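Teaching by hand at Tarnbridge

The Cider project has been busy this April, and we're thrilled with how it's going! Grippers in both hands, a dark bit of clothing, a green basket, and off we go.
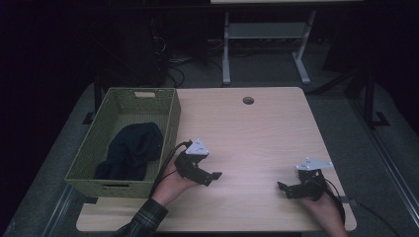

One reader wrote in to ask whether the robot simply copies every wobble. A fair question! It learns from lots of goes at the same job, so a single shaky one matters very little (we have 700 so far and want 3000 by summer). Slow and steady is still best, mind.

Our next open session is on 25th April, with 18 places. Do come and have a go, beginners very welcome.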